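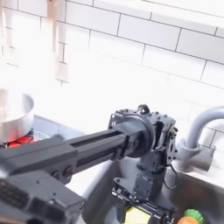
The dishwasher died in April, in the middle of a cycle, with a noise like someone clearing their throat before bad news. It was a Bundwood, it came with the apartment, and it had been making smaller versions of that noise for as long as I'd lived there. I pressed the button again. I pressed it for longer. I turned the thing off at the breaker and on again, which is the full extent of my training, and then I opened the door and looked at a rack of plates sitting in gray water. So I carried them over to the sink. Mine is stainless steel, same as the one up top, and until that evening I had mostly used it for filling the kettle and for putting off decisions about forks.

It's October now and I'm still washing everything by hand. I wanted to write some of it down before I either get the machine fixed or become the sort of person who has opinions about brushes. (I'm closer to the second one.)

First, the repair. I called Pruster, the appliance place across from the post office, and they sent a man who lay on my kitchen floor for a while and shone a light into the works. He said it was the pump. He said the pump was a part they could get. He said it in the tone my dentist uses for "we'll keep an eye on it." The estimate came by email and was very close to the price of a new dishwasher, a fact the email didn't bring up. I wrote to my landlord. My landlord wrote back that he'd look into it, and I believe he is still looking, possibly with a light.

Meanwhile there were plates.

I grew up in a house with no dishwasher, so you'd think I would have taken to it naturally. I was one of the dryers. Drying is a soft job. You stand there with a towel and you complain, and every so often you send a glass back like a disappointed judge. Washing was for grownups, and I left home for a string of places with machines in them without ever being promoted. Which means that at my age I had to look up how to wash a dish. There are people on the internet ready to help you with this and every one of them is angry at the others.

The main fight is about whether you fill the sink or let the water run. Sink fillers think tap runners are draining the lakes. Tap runners think sink fillers are bathing their glasses in soup. I went back and forth and ended up with a system that would annoy both: a mixing bowl of very hot soapy water sitting in the sink, refilled when I can't see the bottom of it, and a stingy rinse at the end. It works fine. It also means the first thing I do when washing the dishes is get another dish dirty.

Then there's the order. Glasses first, then silverware, then plates, then pans, cleanest to worst, so the water goes bad gradually. I resisted this for weeks. I'm a worst-first person in most areas of life. I answer the scary email before the nice one. But if you wash a lasagna pan first you're done, everything after it tastes faintly of lasagna, and you've learned why the angry people on the internet agree on this one point.
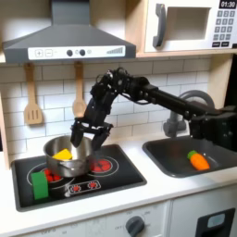

What I really want to talk about is soaking, because soaking is where the lying happens. I've said "it's soaking" about pans that were not soaking in any active sense. They had water in them and I had left the room. There's a version of soaking that does a job, where you give a burned pot a little dish soap and hot water and half an hour and the black stuff lets go. And there's the version where the pot is still on the stove two days later and has become a kind of pond. A shiny steel pot with a short handle, like the one in this picture, is the worst for it, because from across the room it always looks clean. You have to walk over and see what's poking up over the rim. In the picture it's a yellow block. In my kitchen it's usually the spoon, and the spoon has been in there long enough to establish residency.

My rule now is that a pot gets to soak through one meal. If I'm cooking the next one and it's still there, it's not soaking, it's furniture, and I have to deal with it before I eat. I've broken this rule many times. I broke it last night. But I feel bad when I do, and feeling bad is how most of my household rules are enforced.

The other thing I've changed is how I cook, and I don't know that it's for the better. I used to be a generous user of bowls. If a recipe said to set something aside, I set it aside in its own bowl, like on TV, and I had a small bowl for garlic and a smaller one for salt. That's all over. Now I chop the garlic and it waits on the board. Salt goes from the box to my hand to the food. I've made whole dinners in which the only things I dirtied were a skillet and a knife, and I've eaten from that skillet standing at the counter, and I've told myself it was rustic.

I've also started ordering more from Quách, the noodle place downstairs, and calling it a treat. They pack the broth separately, and the noodles separately, and the herbs in their own little bag, so for a while I was pouring it all into a real bowl like a person with self-respect. Then one night I had no clean real bowls. I ate it out of the tub, with the lid as a side plate, and it tasted the same. I would like that not to be true. It would give me a reason to do the dishes. 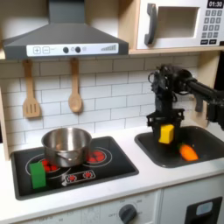 And yet. I've noticed I don't mind it the way I did back in the spring. The dishes take me some 17 minutes on a normal night, and for those minutes I can't look at my phone, on account of the suds. I've tried. I bought one of those little stands and put a show on, and what happened was that I stood holding the same plate through an entire argument between two detectives while the water went cold. So the stand's in the drawer and I just wash. I look out at the back of the building next door. Somebody over there has a tomato plant that's been dead since August and still gets watered. I think about that person a lot.

I used to think the dishwasher saved me time, and I'm sure it did, though I couldn't tell you where the time went. I remember a good deal of standing in front of it with the door open, wondering if the stuff inside was clean or dirty. I'd pick up a mug and sniff it. My sister gave me a magnet for the front that said CLEAN on one side and DIRTY on the other, and all it did was introduce a second source of information I couldn't trust. I don't sniff mugs anymore. If it's in the rack it's clean, and if it's in the sink it's waiting for me, and there is no third place, apart from the stove (see above, ponds).

The rack deserves a word. Mine is a Nosteren, the wire kind that folds flat, and I have never once folded it flat. You would have to empty it first. I have come to believe that an empty dish rack is something you see in stores. What I've got is a standing collection of the same items, which leave to be eaten from and come back, and under it a tray that collects water I don't remember spilling. A word of warning about the tray. Tip it out. Tip it out more than you want to. I let mine go during a hot stretch in July and I won't describe it, except to say I apologized out loud. 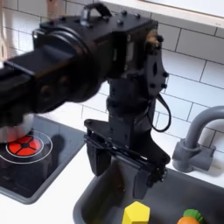

Brushes, then, since I promised. I started with sponges like everybody else. A sponge is wonderful for about a day. After that you're basically introducing your plates to each other. I switched to a brush with a long handle, and the first night it felt like scrubbing a boat, and by the end of the week I wouldn't have gone back for money. It dries out overnight. It gets into the corners of things. It also flicks a fine mist of dishwater at your shirt if you come off the edge of a bowl too fast, so there's a technique, and I have it now, and I can't think of a single social setting in which it will come up.

Gloves I gave up on. They were a pack of 12, which in hindsight was optimistic, and the left one always got a hole. I have a bag under the sink with nothing in it but right-hand gloves. If you're left-handed and hard on your gloves, I feel we should talk.

The dishwasher's still there, by the way. I never got around to being without it in the physical sense. It takes up the same space it always did, and since nothing was going in it, things began to go in it. Baking sheets first, because they're a nuisance everywhere else. Then the big salad bowl. The racks turn out to be pretty good for pot lids, which stand up straight in there in a way they won't do in any cabinet I've owned. Last week I put a bag of rice in the bottom. So now if my landlord ever does finish looking into it and a man comes with a new pump, I'm going to have to find somewhere else for the rice, and I've caught myself hoping he takes his time.

Tonight it's chili, so there'll be the big pot. I plan to let it soak.

Posted 2021-10-10
6 min read
2 comments
Share this post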